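The Plastic Stuff: Sorting Out the Labware Baskets

Hello again from the messy end of the bench! This gallery is for everybody who wrote in after the glassware page asking when I'd get around to the cheap, light, see-through things that end up in every drawer. I love them more than the glass, if I'm being truthful, and I've had most of January to play with them. Funnels, weigh boats, little dishes, baskets — it's all on this page. Scroll down for the notes on storage, which got long (sorry).

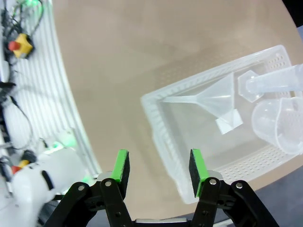
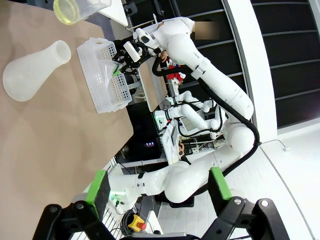
Funnel, small square dish and hexagonal weigh boat in the tray (first picture); the funnel again, with the flask on its side and the beaker of pale yellow liquid (second picture).

The tray with holes in the sides

I'm a basket person. A solid tub looks tidy for a day and then you find a puddle in the bottom with a weigh boat stuck in it. With a perforated one I can rinse the whole load under the tap, give it a shake and leave it on a towel. Mine came in a mixed box from Warnus, who sell odd lots to schools and hobby people, and I've since gone back for more in the bigger size. Get the ones with a raised rim if you can. The flat-topped kind are miserable to pick up with wet gloves on, and I've dropped enough of them to have an opinion.

Funnels

A long stem is lovely for getting down into a flask without splashing the neck, and a pain in every other way. It won't stand up, it rolls in a half circle when you put it down, and it pokes out of any drawer organizer ever made. I used to hang mine on hooks and then gave up. Now they lie on their sides in the basket and that's that. If you're buying your first one, go for a wide mouth, especially for powders! I tried a narrow one from Ospina last spring and spent the whole afternoon tapping it with a spoon.

Weigh boats and dishes

Square or hexagonal? I get asked this a lot and my answer is to keep both. The small square ones are for a pinch of something on the little scale, and the six-sided ones have a corner wherever you want to pour from, so I grab those when I'm going straight into a funnel. I buy them 50 to a pack and they last ages, because I rinse and reuse them for salt and sugar work. Please don't reuse them for anything nastier than that. Stack them by shape, too — mixed stacks slide all over the place.

Flasks and beakers

Plastic Erlenmeyers get sniffed at by glass people, but I'd hand one to a beginner every time. You can knock it over and nothing bad happens, as long as it was empty. They do cloud up after a while and they don't like real heat, so mine never go near the hot plate. For anything where color matters I switch to a clear beaker. A pale yellow is easy to miss through cloudy plastic, and I've squinted at enough of them under the lamp to learn that.

Labels and a few leftovers

Lots of you wanted to know about the label numbers from last time. I write them on Clokeck tape with a laundry pen and stick them on the short end of the basket, and they've made it through 26 washes so far. The kids' sets from Kidness come with printed stickers, which look great and peel off in the sink, so put tape over the top if you want to keep them.

Next gallery will be droppers and pipettes, if I can find the bulbs. I put them somewhere safe in the fall.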